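4. Packing a gift box so it closes

I pack these for Imoria, mostly at the kitchen table, and I set up every box the same way now.

1. Fold the box along its creases and press the base flat.
2. Lay a sheet of tissue inside, corners up.
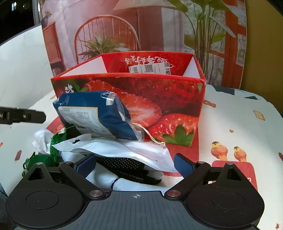
3. Sort by weight before anything goes in. Heavy jars first, then soft stuff, then packets! I like the red strawberry box for this - it flares toward the top, so the last layer gets a bit more room.

Caution: don't tape the base twice, it'll bulge.
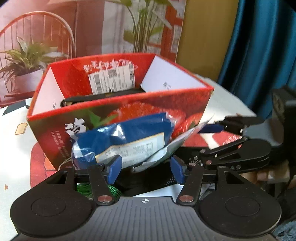 Page last changed: February, by Meron Lemma

4. Tuck snack bags in last, and never squash them to make the lid fit.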